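Tamsin Schumacher talks with her hands, and for most of our Thursday afternoon together her hands are full of shoelaces.

She has been lacing, unlacing and sorting sneakers for most of her adult life, first behind the counter of a shoe repair shop in Drakau and now from her own apartment, where she runs Kohlhase, a one-woman mail-order business that sells spare laces for people who love old sneakers. The name came from her grandmother. The stock came, at the beginning, from a closet.

"I was the kid who kept the second pair," she says. "You know how you'd get the extra laces in the little bag, tucked in the toe? Everyone I knew lost them by dinnertime. I had a cookie tin."

The cookie tin is still around, though it's been joined by a wall of drawers that now holds up to 2,000 pairs. She pulls them open for me one after another, and it is a wonderful thing to look at if you have even a mild weakness for sorted objects. Flat laces, oval laces, fat laces from the years when everybody wore them fat. Some are plain cotton. Some have a fleck or a stripe running through them that you'd never notice until you tried to find a replacement, and then you'd notice nothing else!

Stripes are her favorite subject. She gets letters about them. A man in Protmont wrote to her for months about one lace he'd broken, mailing her the pieces in an envelope so she could hold them up to a window and compare.

"He wanted the right one, and I loved him for it," she says. "A white lace with a thin stripe is a hard thing to match. You think it's gray. You take it into daylight and it's got brown in it. Then you put it in the shoe and it looks gray again."

I ask how a pair gets from the drawer to the customer, and she jumps up to show me. Packing happens on whatever table is free, which in her home means the one where people also eat. She folds each pair into a bundle, never a knot, with the tips tucked to the inside so they don't get bent in the mail. Then it goes into a clear zip bag, and if the original bag has survived, with the maker's name still printed on the front, she uses that one and feels very pleased with herself.
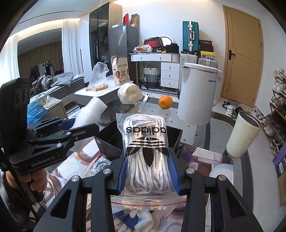 "People send me pictures of the bag," she says. "They haven't even opened it! They just like having it. I understand completely."

She is firm about clear bags. Years ago she tried paper envelopes and disliked them right away, because she had to open every one to check what was inside. With a clear bag, a person can look at the stripe and the weave before breaking the seal, and if it's the wrong shade it can come straight back.

The outer packaging has gone through its own history. She started with padded mailers, then moved to small boxes when she began adding a few extras, such as spare tips or a swatch card for the customers who are still hunting. Foam sheet goes around anything that might rattle. The boxes come from a supplier called Widance, 200 at a time, and live under her bed.

"My sister says I sleep on a warehouse," she says, laughing. "I do, a bit."

What about washing? This turns out to be the question she hears most, and she lights up at it. Cool water, plain dish soap, a soak of two hours, and then dry them flat on a towel. She won't use bleach on anything with a colored thread. She won't use a dryer either. "The tips come off and then you're sitting there with a candle and a pair of tweezers, which is fun once."

She has seven pairs she will never sell. They're in the cookie tin, and I get to see them near the end of my visit, after a second pot of tea. One is from her first pair of running shoes. Another came off a thrift store shoe that was otherwise beyond saving, and she paid for both shoes just to get it. She lets me hold that one. It's soft from wear and a little longer than you'd expect.

Before I leave she looks down at my feet. I've been waiting for this. My left lace has been knotted back together since spring, and she has been too polite to bring it up.

"Sit," she says, and opens a drawer.

It takes her about a minute to find the match. She laces the shoe straight across, the way she was taught in the repair shop, and tells me to come back for the right one when it goes.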